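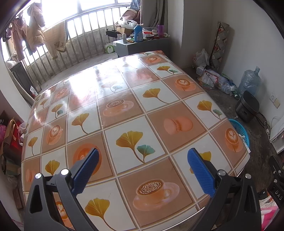 4.2 Return to full training after a long lay-off

Of the 41 players followed at Plonen and Lasarstead, most came back to full squad training before they were picked for a match. Obvious enough. What varied was the gap between the two. At Plonen the coaches liked a short gap and a place on the bench; at Lasarstead players were held back until they had got through a full practice match, whatever the table looked like.

Three players are left out of the counts below. Two moved clubs on loan mid-season and one was training alone when the study opened, so no start point for him.

Figure 3. Steps from solo work to first match, both clubs. Solid line, Plonen; dashed line, Lasarstead. Loan players not shown.

The step that gave most trouble was the middle one, small group work. Players rated it lower than solo running and lower than full training. Reasons given in the diaries: unclear how long it would last, different coach each morning, no word from the first-team manager. Several wrote that they would of preferred a date, even a wrong one. We did not ask about this directly and should have.

Running load was taken from the vests. A session counted as full if the player covered at least 3000 metres with the main group, a cut-off borrowed from our earlier work at Bondotton. It is a crude measure. Goalkeepers rarely reach it, so for them we used the coach's own note instead. Vest data for July are patchy at Lasarstead (flat batteries, mostly) and were filled in from the session sheets where we had them.

Confidence was scored each week on the Ansari form, the short version. Scores dipped in the first week back with the squad at both clubs, then rose. The dip was deeper for wingers and forwards, though the groups are small and we would not lean on it. Players who had spent roughly 4 weeks or more away from the training ground showed the same dip as those who stayed, which we did not expect. Family visits, seperate coaching and a change of setting were all lumped together as "away", and that may hide somthing.

Match minutes after the return are dealt with in 4.3.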